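Print this page | E-mail this page

We use cookies to keep this site working and to count visits. By continuing to read you accept this. OK

Stop Tuning the Gripper Before You Have Squared the Frame

10 September 2018

Most build logs for home robot arms spend ten paragraphs on the controller, four on the gripper, and one sentence on whatever the arms are bolted to. The sentence is usually "mounted to a table." I have written that sentence myself. I now think the proportion is wrong, and that a shared workshop building a two-arm cell should put its first month into the base, the cable runs and the wrist, in that order, and should leave the software alone until those are finished.

The case I have in mind is cloth. Picking up a rigid block hides mechanical faults. The block has flat sides, the fingers close on them, and a few millimeters of error are absorbed when the block shifts. Cloth does not center itself. If the tips arrive too high they close on air or on a single fold, and if they arrive too low they push into the table, and the load goes back through the wrist and the arm into the mount. A cap is worse than either, with a soft crown and a stiff brim that want different approach angles. Anyone who has set one down on its side and tried to take it by the crown will know how little of that problem is solved by better code. 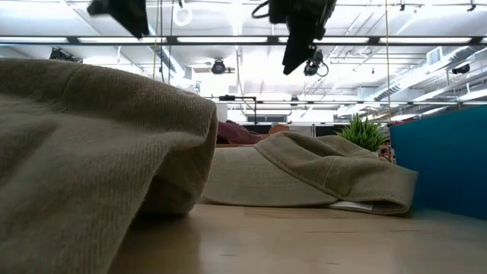 Trellby Shared Workshop | Arm and Fixture Group

The argument starts at the base. Our cell is a wooden top inside a black aluminum extrusion frame, with one arm mounted at the left and one at the right. The first version had the arms clamped to the wood. Wood is a reasonable work surface, and I would choose it again for fingertips that will hit it from time to time. It is a poor datum. The top moved with the humidity between February and the summer, and every taught height moved with it. We spent several evenings adjusting offsets in a configuration file before anyone put a straightedge across the boards. When the arms were moved onto the extrusion, most of the offsets could be deleted.

That is the whole of my evidence on the first point, and I admit it is one cell. But the reasoning holds for any build of this kind. An error at the mount is multiplied by the reach of the arm. An error at the fingertip is not multiplied by anything. A builder with limited hours should spend them where the lever is longest.

Squareness matters more than stiffness at this scale. I have seen people buy heavier profile in order to cure a wobble that came from a corner bracket tightened out of square. Measure the diagonals. Loosen everything, measure them again, and tighten in a cross pattern. Do this before the arms go on, and repeat it afterward with the arms parked at full extension. If the two sets of measurements disagree, add a brace and do not touch the calibration.

The second point is cable. A camera at the wrist needs a lead, and the lead has to survive every rotation of the joint behind it. The usual home method is to leave a long loop and tie it off at the elbow. A long loop works until it catches on the object, and on a cloth task the object is the thing most likely to be caught. A coiled lead is better. It takes up its own slack and stays near the wrist. Its fault is that it pulls. A coil stretched to the far side of the table applies a small side load to the camera bracket, and if the bracket is a printed part held by two screws, the camera turns slightly and the hand-eye calibration is gone.

We tried two answers to this. One was a clip from Trindevska that grips the coil at its midpoint, so that only half of it stretches in any one pose. The other was a length of Flastex sleeve over a straight lead, with a measured service loop. I preferred the sleeve on paper. In use the clip was better, mostly since it could be moved without taking the wrist apart. Whichever method is used, the rule is the same: drive the arm through its full range by hand, power off, and look at the cable at both ends of travel. Then do it again with the gripper holding something.

Label both arms as well. Left and right gripper parts look alike on the bench once they are off, and a mirrored finger will go onto the wrong side with no complaint. Paint marker is adequate. A printed label is neater and falls off.

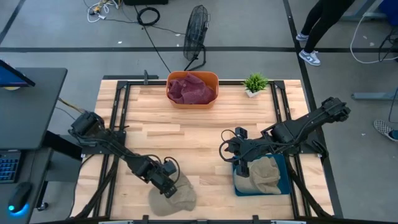 Rommel Espiritu read a draft of this and disagreed with the order. His view is that the frame can wait, because a builder who spends the first month on extrusion and brackets never sees the arm do anything, and a project in that condition loses its people before it reaches the interesting part. He would rather have a crooked cell that moves a towel badly in the first week. "You find out what needs to be square by watching what fails," he wrote. "Otherwise you square everything, and half of it did not matter." He added that the straightedge only came out because the arm had been running long enough to annoy someone.

I concede the last remark. The remainder I accept only in part. A crooked cell does move cloth in the first week, and it is good for morale. The difficulty is that everything learned on it has to be learned again. Our log from the early version holds 3596 recorded pick attempts, and I would not use any of them to judge the present one. The heights are different, the camera angle is different, and for a portion of them the camera had turned on its bracket by an amount we did not write down. If early running is treated as entertainment and thrown away, I have no objection to it. In practice people keep the data, and then they tune against it.

There is a compromise, and I recommend it to any group starting this winter. Build the crooked version with one arm only. Give it a fixed limit of 100 attempts, keep notes on paper, and store no calibration. Then strip it and build the real frame for both arms. The single arm will show you where the reach runs out and what the cable does. It will not show you how two arms interfere with each other, but neither will a crooked pair.

My third point concerns the fingers themselves. The tips should be separate from the body. A tip is a wear part. It will be pressed into wood, and it will be the wrong shape for the next task. If it is one piece with the finger, changing it means disturbing the drive, and the drive should be disturbed as rarely as possible. The Arsenault drawings that several home builders have copied make the finger a single print, 13 mm thick at the root. It is a strong part. It is also a part that has to be reprinted in full for a chipped edge, at several hours each time, and no two prints come off the bed with the tip in quite the same place.

For cloth I favor an angled face that comes to a fairly thin edge. A broad flat pad presses the fabric down and away from itself. A thin edge gets under a fold. The cost is that a thin edge is sensitive to height, and with that we are back at the mount and the frame.
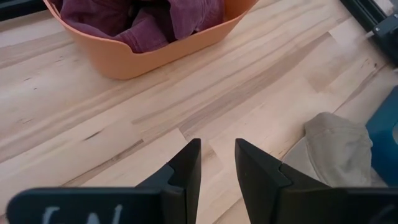 The edge also marks the table, and I would let it. Builders coming from metalwork tend to put down a rubber mat to protect the wood. The mat compresses under the tip, so the contact height is no longer a single number, and a light cloth drags on rubber where it would slide on wood. If the surface must be protected, fit a thin hard sheet and accept that it will need to be replaced. I would sooner sand the boards once a year.

The objects should be boring and they should be left alone. Choose a few pieces of cloth, choose the containers they go into, and do not swap either during a test series. We changed from a deep bin to a shallow one halfway through a comparison of two wrist brackets and lost the comparison. A rim that is 10 mm lower permits a different approach, and the improvement we had credited to the bracket was mostly the rim.

None of this work makes a good demonstration. A squared frame looks the same as a crooked one from the doorway, and a visitor will ask what the arms can do, to which the answer in the first month is "nothing yet." I still hold that it is the correct answer. The groups I have watched give up on a two-arm cell did so in the fourth or fifth month, while chasing a fault that moved each time they corrected it, and in each case I was shown, the fault was below the shoulder joint.

The bracket drawings and the diagonal measurement sheet are in the binder next to the drill press. Corrections to the sheet should be made in pencil.

Print this page | E-mail this page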